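Abugri Household Vocabulary Set
README and data card

Maintained by the Witia Language Office
Compiled by Esi Quaye and Kwesi Ansah
Last revised 10 February 2014

Summary

The Abugri Household Vocabulary Set is a list of 419 everyday English words and short phrases with plain definitions, sample sentences and notes on usage. It was prepared for adult learners and for the teachers who work with them. The words cover the home, the kitchen, repairs, clothing, mail and bills, and common hand tools. Grammar is outside its scope, and the set should not be used as a placement test.

What is in the release

entries.csv — one row per headword, in UTF-8
sentences.csv — sample sentences, linked to entries by entry_id
topics.txt — the list of topic codes
changes.txt — corrections made after the first release
README — the present file

The release contains no audio. Recordings made under the earlier Conon project are held separately and are governed by their own terms.

Fields in entries.csv

entry_id: a whole number. Numbers are not reused when an entry is withdrawn.
headword: the word or phrase in its American spelling.
part: noun, verb, adjective or phrase.
definition: one sentence, written where possible with words that are themselves in the set.
topic: one code from topics.txt.
level: 1, 2 or 3. Level 1 is the most basic.
variant: other spellings or regional forms, separated by semicolons. May be blank.
note: free text for teachers. May be blank.

Sample entries

The following entries are printed as they stand in the file, with the identifier and level left out.

edge (noun). The line or narrow part where a thing ends. "Hold the board by its edge." Learners often confuse edge with corner, and the two should be taught together.

strip (noun). A long, narrow piece of something. "Cut a strip of paper." The verb strip, as in to strip paint, is a separate entry under repairs.

trim (noun). A narrow piece along the side of a board, a door or a wall. "The trim is lighter than the wall." The verb trim, to cut a little off, is entered under clothing. 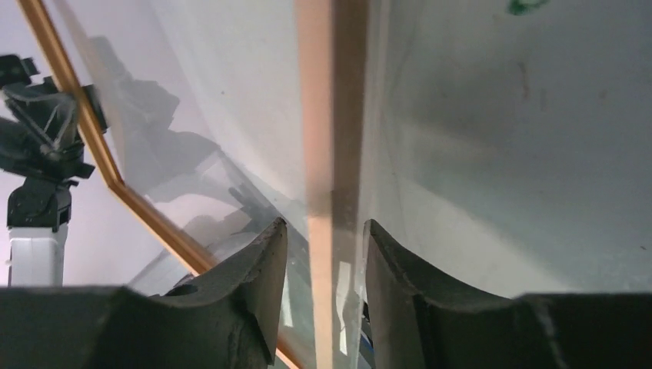

Figure 1. Strip (noun), topic code HOME.

Selection of words

A first list of over 300 headwords was drawn up by the compilers from classroom worksheets. Teachers at Vodatden then marked each word as needed, useful or not needed. Words marked not needed by two or more teachers were dropped, and words that teachers wrote in by hand were added if both compilers agreed. The list was closed in July and has since changed only through corrections.

Brand names used as common nouns were left out. So were words whose meaning depends on local law, such as terms for leases and benefits, which call for fuller treatment than one sentence allows.

Sample entries, continued

frame (noun). The border that goes around a picture, a window or a door. "The frame is made of wood." In this set the word does not cover eyeglass frames.

backing (noun). A flat piece placed behind something to support it. "Put the backing behind the photograph." Teachers may wish to contrast backing with back.

border (noun). A band along the outside of a page, a photograph or a piece of cloth. "The photograph has a white border." The sense of a line between countries is marked level 3.
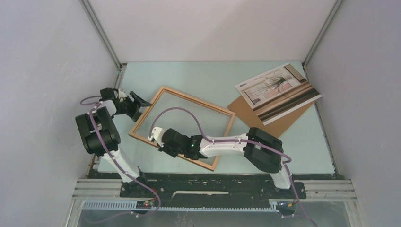 Figure 2. Frame, backing and border (nouns), topic code HOME.

Review of definitions

Each definition was written by one compiler and read by the other. Where they did not agree, the shorter wording was kept unless it was judged misleading. A sample of 200 definitions was then read aloud to learners, who were asked to give the headword. Definitions that led most listeners to a different word were rewritten, and the change is recorded in the note field.

Known limits

Kitchen words are covered in more detail than repair words. Sample sentences favor the present tense. The level field reflects the judgment of the compilers and has not been compared with any outside scale. Regional forms are recorded where a teacher reported them — their absence does not mean that none exist.

Terms of use

The files may be copied, printed and adapted for teaching without charge, provided that the Witia Language Office is named as the source. Adapted versions should carry a different title. Sale of the list, alone or as part of a larger work, requires written permission.

Corrections

Corrections should be sent to the Office in writing, quoting the entry_id and the field concerned. Please send one correction per message. Requests for new headwords are kept on file for the next edition and are not answered individually.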